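Bench notebook, cell 2, Wednesday, morning into lunch
Equipment planning for next year, first pass. Gráinne wants numbers before she talks to finance
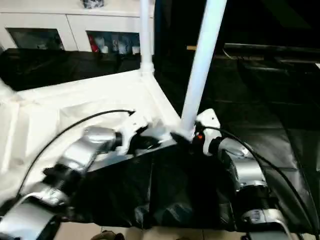

Start with grippers because that's where the money leaks. Currently on the black grippers both sides. Fine for rigid tube, corner joints ok. Fabric is another story, we lose more time there than on all the frame steps put together. Options:

- Filtia soft pads, fit the jaws we already have. Cheap. 200 a set, want 2 sets (one per arm) plus spares if the price holds
- Hirano adaptive fingers. Much nicer, need new wrist plates, so really two purchases. Quote not back yet, chased them at 9:40
- do nothing, keep taping. Tumaini votes no, me too

Lean Filtia now, Hirano in the January round if the pads don't hold up. Ask Hirano about a loaner before anybody signs anyhting.

Cables. Wrist cable still runs loose in a big loop on each arm. Want proper sleeving + clips down the outside of the links. Trelcombe does a kit, 109 per arm, so 218 for the pair. Tumaini thinks he can do it with hardware-store parts for less. Probably true but then it's his afternoon, twice. Put the kit in the budget, let him try to beat it.

Head camera: leave it. Works. Don't let anyone talk us into the upgrade bundle again.

Workpieces. We keep buying these frame-and-fabric things one at a time at retail price. Black fabric creases so badly after a few cycles that I don't trust comparisons between early and late runs any more. Need a consumables line of its own, seperate from hardware. Gráinne says finance will accept "test articles" as a heading. Use that wording exactly.

Floor mat under the work area. Tile is hard on anything dropped. Small money, goes in misc.

Service contract: Trernisia renewal comes up in spring. They cover the arms, not the end effectors, which I only learned by reading page 2 properly. Ask whether end effectors can be added and for how much. If it's silly, self-insure: one spare gripper on the shelf, done.

Not this year: third arm, mobile base, second cell. Wrote them down so they stop coming up in the Wednesday meeting.

To do
- Tumaini: measure jaw width for Filtia, send by 3 pm
- me: Hirano again, Trernisia email
- Gráinne: how much misc can we get away with
- check if shipping is in the Trelcombe price. last time it wasnt

Added after lunch: Gráinne says put pads and sleeving on one order form, less paperwork. Ok. Hirano still silent.

Page last updated Wednesday, 4:15 pm
Questions about this notebook: Gráinne Cullinane or Tumaini Tanui | Internal use | Back to top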